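Home | Projects | Student Reports | People | Contact

Can a Machine Do the Small Chores Yet? Final Report, Household Tasks Project
Telmo Valcárcel
Trolorcombe College, Applied Engineering, second year

When I picked this topic back in September, my grandmother asked me whether the robot would be able to do her dishes by the time I graduated. I told her probably not, and then I spent a whole term trying to give her a better answer than that. This report is my attempt, and I hope the reader will forgive me if it wanders a little, because the question is bigger than I thought it was when I wrote the proposal!

I started with the kind of chore people don't even call a chore. Pouring a measured amount of something, setting a cup where a person can reach it, wiping up after. At home you do these while talking on the phone. For two robot arms at a table, each one breaks into a pile of smaller jobs, and my first month mostly went into writing those smaller jobs down and finding out that my list was too short. I had "pick up the cup" as one line. By the end it was 20 lines, and I'm still not sure it's complete.

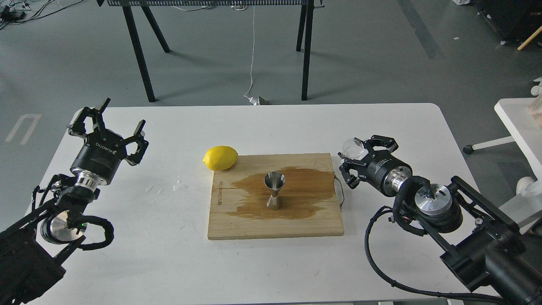 My advisor suggested early on that I keep two separate scores, one for whether the job got finished and one for how much mess or fixing it left for a person. I resisted this for a while (it doubled my spreadsheet), but she was right and I should have listened sooner. A machine that finishes the job and leaves you ten minutes of cleaning has not saved you very much. Most of the product pages I read while doing my background section report only the first score. The Serkex brochure, for example, says a great deal about finished tasks and has no column for cleanup at all.

To get the second score I used a simple scale from zero to three. Zero means a person can walk away, one means a quick wipe, two means something has to be put back or redone, and three means stop everything. I know a scale like this depends on who is holding the clipboard - I scored every trial myself, so at least the bias is all mine.

Over the term I logged 431 trials, spread over 37 sessions. Not every session was a good one. A few of them were over almost before they began, and there was one long afternoon when I did nothing but restart the logging program. I kept those in the count anyway, since leaving them out would have made the numbers look nicer than the work felt. 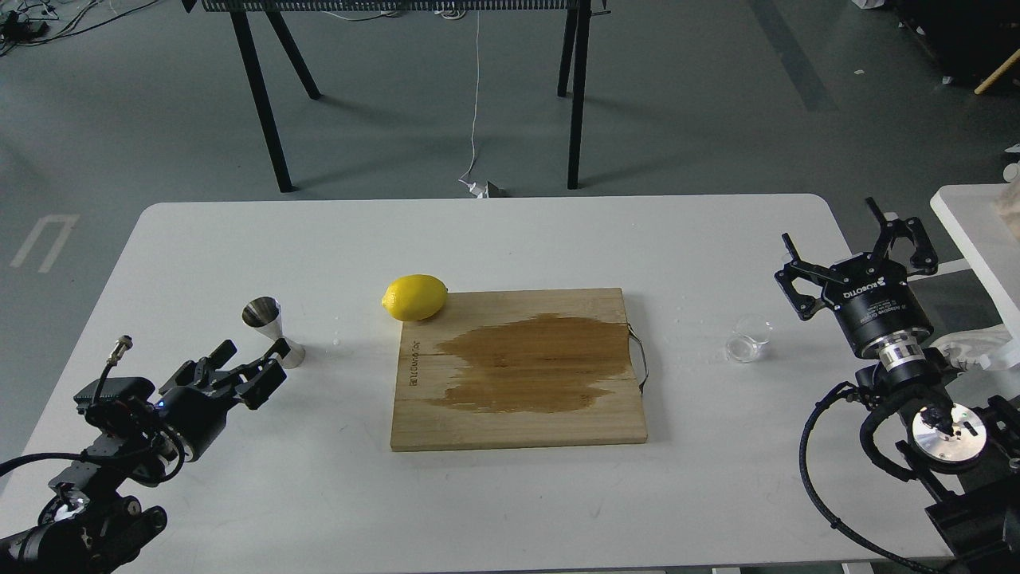

The shop-floor half of the project was done on paper, through visits and reading. I spent a day at Fudholm, a small packing plant outside town, where the people on the line were very generous with their time. What struck me there was how much the building helps the machines. Parts arrive facing the same way, bins are bolted down, and the lighting never changes. A kitchen does none of this for you. The line lead told me she trusts the machine with anything that comes in a tray and not with anything that comes in a bag, and I have thought about that sentence more than about most of the papers in my reference list.

I also want to say something about speed, since everyone asks. I set a limit of 30 seconds for each small step, which felt endless to me when I chose it. Watching the clock run during a step you could do yourself without thinking is a strange exercise in patience. Still, I came around to the view that slow is fine for a lot of home chores, as long as the person doesn't have to stand there. 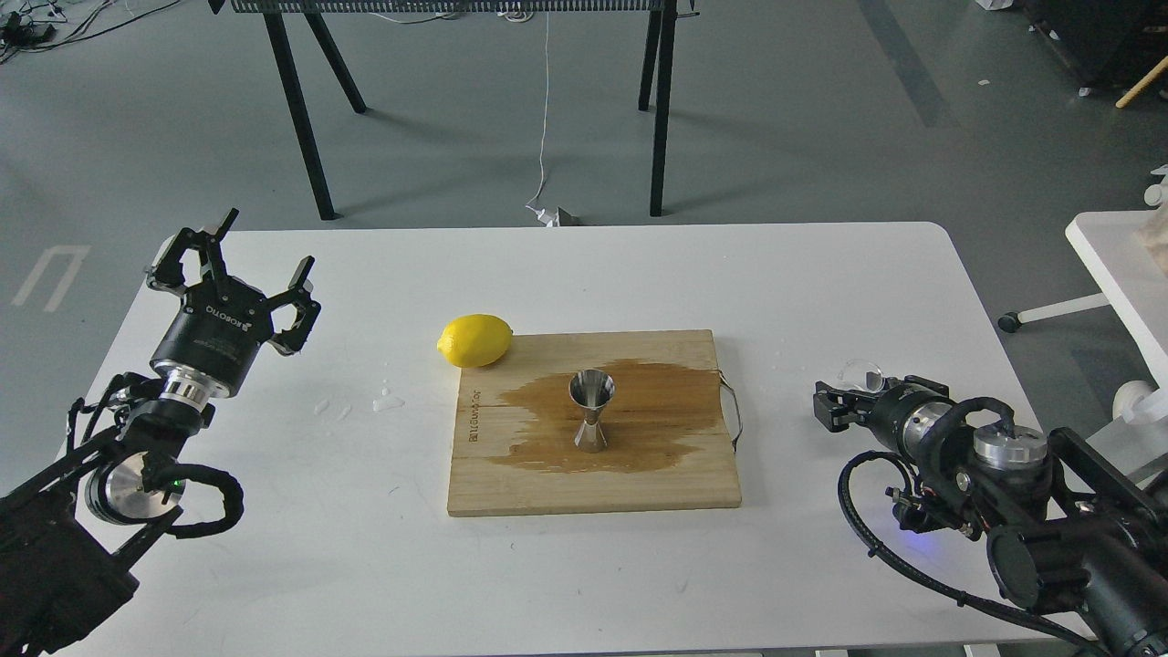 Which brings me to supervision, the part of the report I rewrote most often. In my first draft I treated the operator as if they weren't part of the cost. Ferrand, who shared the bench with me and was working on his own project, read that draft and asked who I thought had been sitting in the chair all term. It was me, of course. So I added a third column for hours of human attention, and that column changed my conclusions more than anything else did.

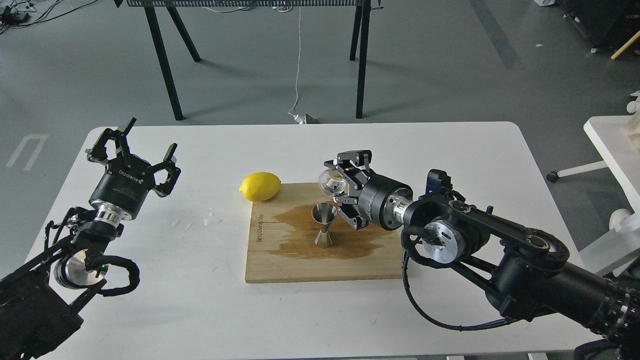 Liquids deserve their own section, and I wish I had given them a whole chapter. A solid object that is missed or bumped can usually be picked up again and the trial goes on. With liquid, the surface it lands on becomes part of the problem. The cutting board has a big brown stain soaked into the wood, with the steel jigger standing right in it, and on my scale that kind of surface is at least a one no matter how neatly the rest of the job goes. Clear glass makes it harder still. The small round vessel in the right gripper is the sort of object I have trouble judging the tilt of with my own eyes, so I try not to be too hard on the software.

So, can machines do the chores yet? For the shop floor, I would say yes for a good number of them, provided the floor has been arranged with the machine in mind. For the home, my answer is a careful "parts of some of them, with a person nearby." I would be comfortable letting a machine fetch and place things on a clear table. I would not yet leave one alone with a drink to measure out.

If I had another term, I would bring in a second scorer, cut the number of tasks in half, and start with cleanup instead of leaving it for last. I would also write to Fudholm again and ask about the bags.

My grandmother has read this report and would like it noted that she is still doing the dishes.

Submitted Tuesday, January 25, 2022

Contact the department | Copyright Trolorcombe College | Back to top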